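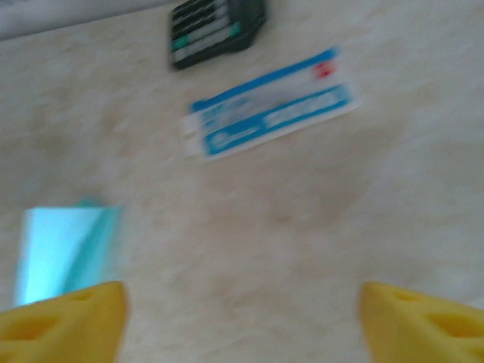

Malachy Ó Gríofa wrote to me that a patch test is "a polite way to lose a customer." He was answering my last column, in which I said that every salon should do one before a lash or brow tint, also for the clients who come every month. He has had his chair in Putcombe for 20 years and he thinks I have become too strict. I have read his message several times and I want to answer it properly, as he is a serious colleague and he is not alone with this opinion.

His argument goes like this. A client walks in on a Friday before a wedding. She wants her brows tinted. If you tell her to come back after two days, she says thank you, she goes out the door, and she gets the tint in the next street from a person who asks no questions. So you have protected no one, and you have lost the price of the treatment and maybe the client for always.

I know this client. I have lost her too. In my first year in this country I sent away a woman who had already taken off her coat, and she told me that my English must be the problem, that I did not understand the rules here. I understood them quite well. I was only embarrassed, and I remember that I tinted the next person without a test, so that I would not have to feel this again. Nothing happened to her. This is exactly the danger with a tint: nothing happens, and nothing happens, and you begin to believe that it is your good hands.

A person can become sensitive to a dye which she has used for years. Most of us learned this in school and then we put it away in a drawer together with the skin diagrams. When we say "she is a regular, she is fine," we are talking about the last visit. Maybe in between she had a black henna tattoo on holiday, or she changed her hair color at home from a box. She will not mention it when nobody asks, and why should she? To her it is a different part of the body.

Malachy also writes that the consultation form is enough. Here I must disagree strongly. I have seen how clients fill in the form. They hold the phone in one hand and they draw one long line through all the "no" boxes. At my own salon we changed our form two years ago, and Chak-lun Chung, who works the front desk, now reads four of the questions aloud. It takes a little time. The answers became longer at once. One lady remembered, in the middle of the third question, that her eyelids had been swollen "for a weekend" after a tint somewhere else. On paper she had answered no.

Now to the money, because I do not want to pretend it is not there. A small salon pays rent also for the empty chair. If I have 9 appointments in a day and two of them walk out, I feel it. What helped us was to stop treating the test as an obstacle at the door. We put it in the booking. When somebody books a tint for the first time, the message says that she should come by before, any day, without appointment, and that the visit is free. She gets a small dot of the product behind the ear and she gets a card with the date, and what she should look for, and our number. Some people even use this visit to look at the room and meet the person who will work so close to their eyes – I would do the same.

For regulars we repeat it when the brand or the shade family changes, when half a year has passed, or when something new comes up in the questions. Other salons have other intervals. The instructions of the manufacturer come first, and the insurance comes directly after. If your policy asks for a test before every treatment, then you have no opinion to form, you just do it. I am surprised how many colleagues cannot tell me what their policy says. Please find the paper and read it this week.

There is one point where Malachy is right, and I have thought about it the most. He says that the careful salons pay for the careless ones. It is true. When the shop in the next street takes the bride without a question, it earns from my caution. I have no good answer. I only notice that the brides who go there do not usually come back to me to tell how it was, so he and I both do not know how many of them had a bad weekend.

What I would like from the colleagues in our town is something small. If we all had the same sentence on the website, "new tint clients need a skin test first," the walk-in bride would hear it in every place and it would no longer sound like my personal strange idea. Pao-chu Siu has already put it on hers. I have asked Malachy if he would try it until the end of November, only for new clients, and look at his book afterwards. He has answered that he will think about it after the party season, and that I still owe him a coffee.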